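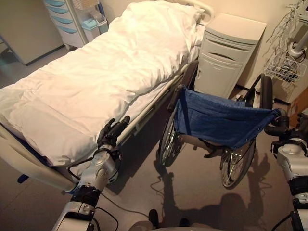

ok thread bc I keep getting asked the same stuff in DMs. caring for a parent at home, the paperwork half. typing fast, sorry

1/ start the equipment rental BEFORE the discharge date. I called Semden Medical the afternoon before. do not do this. bed came at 9 pm, mattress the next morning. one night on the couch

2/ rental vs purchase. bed = rent. wheelchair = depends. our plan covers the chair as a rental for a while and then it's just yours?? ask for the month it flips. get it in writing

3/ the first bill was $1,614. I almost paid it. it had the delivery fee on there twice and a "setup consult" that never happened. called, 37 minutes on hold, they took both off. ASK FOR THE ITEMIZED ONE

4/ codes. every line on the itemized bill should have a code next to it. no code, ask what it is. you don't have to sound smart, I just said "what's this one" over and over

5/ the denial letter. we got one in May. looks final, isn't. flip it over, appeal deadline is on the back in tiny print. ours got reversed with one letter from the doctor's office and a copy of the discharge summary

6/ about the doctor's letter: write down what you need it to say. the front desk is swamped. I sent a short message, "needs to say why a regular bed won't work," and had the letter 6 days later. first time I just asked for "a letter" and got two useless sentences

7/ phone calls. date, time, first name, reference number. every time. I use a notebook. tried the Wavolix app for a bit, fine for meds, bad for notes, kept logging me out

8/ power of attorney + the health care one are two seperate forms. I did not know that. bank wants the first, hospital wants the second. neither one cares about the other. make more than 50 copies lol ok not really but it feels like it

9/ sheets! hospital beds are usually longer and narrower than a twin, regular fitted ones pop off at the corners. got two sets from the discount place on Himico Ave, done. regular comforter works fine on top

10/ your county probably has an aging office. ours (Amin County) does respite hours, I found out five months in from a flyer at the pharmacy. a few hours a week, sliding scale. there's a waitlist so get on it now even if you think you're ok. you are maybe not ok

11/ taxes. keep the receipts for everything, even the dumb stuff. grab bars, shower chair, mileage to appointments. may or may not count, ask whoever does yours. mine go in a shoebox

12/ siblings. ugh. put the costs in a shared spreadsheet, everybody can see it, nobody has to bring it up at dinner. fixed like 80% of our fights. the rest is about the thermostat

13/ someone asked about switching rental companies midway. you can, but the months might start over toward owning the chair. call the plan first, then the company. not the other way around, I did it the other way aroud

14/ oh and returns. they have to pick the bed up, don't let them tell you to bring it in. get a pickup receipt w/ the serial number on it. a friend got billed for two extra months bc there was no proof it left the house

15/ that's what I've got, gotta go do lunch. will add the appeal letter wording tonight if I can find it

edit: found it, it's long, putting it in the replies in pieces

October 30, 2024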